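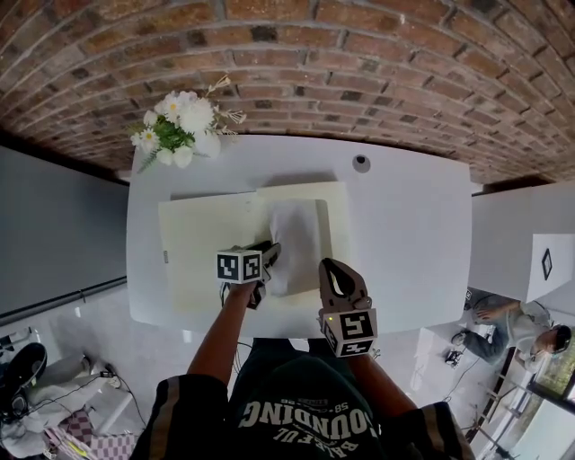 Our project asked how much a shared study room changes when people put their things away properly, and we were lucky to be lent one at Sternness for all of June. We began with the table, as everyone does! A cream folder lying open with a crumpled white cloth on it takes up a surprising amount of space, even with the flowers kept well over to the left.
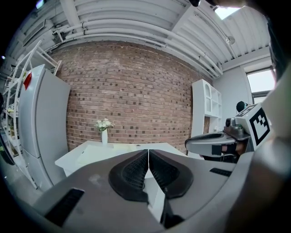
Storage took us rather longer, and we argued over it happily for 30 minutes at a time. We wanted to keep the middle of the room calm, so the white vase stayed on the table by the brick wall, and small items could go on the tiered shelving past the fridge.

Related reports
Shelving at Grurnusville
The Galanis reading corner
Tiveo: labels and folders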